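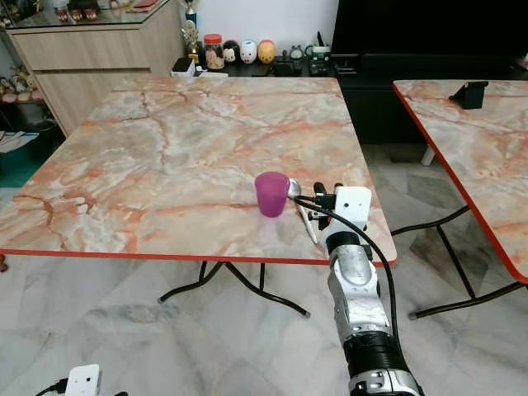 ## The Second Kitchen

Shared housing for older tenants has returned to municipal agendas across the country, and the design of its common rooms is receiving overdue attention. At Tomoana, a co-operative of 40 households completed last October, the architects at Atis devoted more floor area to communal cooking and dining than to any other shared use.

"Residents told us they wanted somewhere to sit without having to book it," says Uyên Doãn, who led the project. The brief called for 2 kitchens, one on each level, with furniture that tenants could move and store themselves.

The results have been mixed. The upper kitchen is busy from early morning, while the lower one, which faces the car park, is seldom used outside the Sunday lunch. Yaa Ansah, the co-operative's chair, attributes the difference to afternoon light and to the distance from the lift.

Some 716 applicants remain on the regional waiting list. Majdi Dabbas, a housing researcher, cautions that generous common rooms add to construction costs, and that councils will need to decide who bears them. A second building, Vedis, is now before planners. Its kitchens both face north.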